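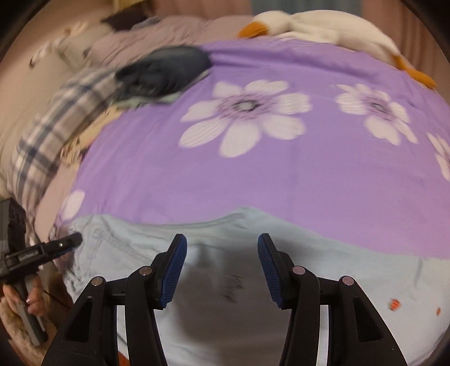 3.2 Page loading on low-memory handsets

Four hundred page loads were recorded on the two handsets, the Pella and the Woleck, with 200 on each. Both ran the same build of the Cornness browser with the cache cleared before every load. Images were requested at full size in half of the loads and through the Mulcahy compression proxy in the other half.

Median load time on the Pella fell when the proxy was on, but the spread widened. The slowest loads were pages with several embedded video players, where the proxy passed the player script through unchanged and the handset still had to parse it. The Woleck showed the same behaviour to a lesser degree. Limiting the script heap to 300 MB removed most of the stalls on both handsets, at the cost of a reload when the user returned to a background tab.

Radwan's earlier finding that colour depth has little effect on rendering time held for static pages (Figure 2). We did not test it on pages with animated content. Loads that timed out were kept in the totals and scored at the timeout value.

Figure 2. Hicham Radwan's colour depth test, repeated on static pages with the proxy off.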